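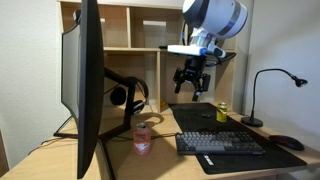 Torunn Magnusson used to have the quietest job at Brokmont. She checked returned office equipment, 80 items on a good day, and spoke to people mainly at lunch. In October the company put robot arms on the desks, and now she talks all day.

"To the arm, mostly," she says. "Then to Ulises, about the arm."

Ulises Alarcón keeps the four arms running. He disputes the word running. "They pick things up and put them down. Some afternoons they only do the first half."

Magnusson's title went from checker to cell lead, a promotion that came with a lanyard and a raise she calls "visible under good light." Her hands hurt less. She misses knowing by feel when a mouse button was going bad, and she doesn't think the gripper has an opinion on the matter.

Did anyone lose a job? Two people moved to shipping, she says, and one of them still isn't speaking to Alarcón.

"He waves," Alarcón says. "It's a kind of wave."

Management wants the arms working nights by summer. Magnusson has asked who will be there when one drops something at 3 a.m. — she is still waiting to hear, and has started going to bed earlier.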